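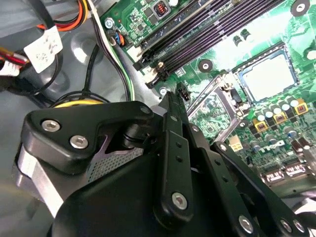
A desktop board with its memory slots and processor area exposed.

Desktop Memory and Processor Upgrades: Frequently Asked Questions

Last updated 18 October 2019

These are the questions we get most often at the Hisitz service counter about opening up a desktop computer. If your question is about a laptop or an all-in-one, please see the separate pages for those.

Do I need to bring the whole computer in?

Bring the tower and its power cord. Leave the monitor, keyboard, mouse and speakers at home unless the problem only shows up with one of them plugged in.

How do I know what memory my computer takes?

Look up the model number of the motherboard, which is usually printed on the board itself, and check the maker's support page. You need the memory type, the highest amount the board supports, and the largest module allowed in each slot. Desktop modules have a notch in the bottom edge, and the notch is in a different place for each generation. If a module won't line up with the slot, it is the wrong type. Do not force it.

I have four slots and two modules. Which slots do I use?

On most boards with four slots, the two modules go in every other slot so they run as a pair. Many boards want the second and fourth slots counting from the processor, but some older ones want the first and third. Go by your manual.

Can I mix old and new memory?

Often yes, if the type is the same. All of it will run at the speed of the slowest module. Mixed sets are also the most common reason we see for random restarts after a home upgrade. A matched set saves trouble.

How do the latches work?

Push the latch outward until it tips away from the slot. Set the module in with the notch lined up and press down on both ends with your thumbs. The latch should swing back by itself and click. Some boards have a latch at only one end of each slot, so check before you go looking for the other one. It takes more pressure than most people expect.

What does the metal lever beside the processor socket do?

It locks the processor in place. To open it, press the lever down slightly, move it sideways out from under its hook, and raise it. On sockets with a metal frame, the frame then swings up. Close everything in the reverse order. Never lower the frame onto a processor that isn't sitting flat.

I bent a pin. Can it be fixed?

Sometimes. Stop and put the part down. Pins on the bottom of a processor can often be straightened. Contacts inside a socket are much finer and the repair works less often. We charge a flat 17 dollars to look at it under magnification and tell you whether it is worth trying. We do not guarantee pin repairs.

Do I need new thermal paste?

Yes, any time the cooler comes off the processor. Wipe the old paste from the metal lid and the bottom of the cooler with isopropyl alcohol of 70 percent or higher and let both surfaces dry. Put a small dot of new paste in the middle of the lid. We stock the Stonduta tube, and one tube is enough for several jobs.

What about static?

Shut the computer down, switch off the power supply, unplug the cord, then hold the power button in for a few seconds. Touch bare metal on the case before you handle any part. A wrist strap is better, especially in winter. Hold modules and processors by the edges.

The computer won't start after I added memory. What now?

Turn it off, unplug it, and reseat every module. If that doesn't help, try one module alone in the slot your manual lists first, then the other. Check that you didn't bump the power connectors loose. A first start with new memory can take a minute or more on some boards, so give it time before you switch it off.

How long does an upgrade take if you do it?

Memory is normally done the same day. A processor swap takes longer, as we may need to update the board's firmware first. From November the counter opens at 9 on weekdays, and anything dropped off in the first hour goes to the front of the line.

Do you take old parts?

Yes. We accept working and dead memory, processors and boards at no charge. Please remove coolers and put loose parts in an antistatic bag if you have one. Hard drives go in the locked bin by the door.

Where is the counter?

Ground floor of the Radulović building, side entrance. Short-term parking is behind the building.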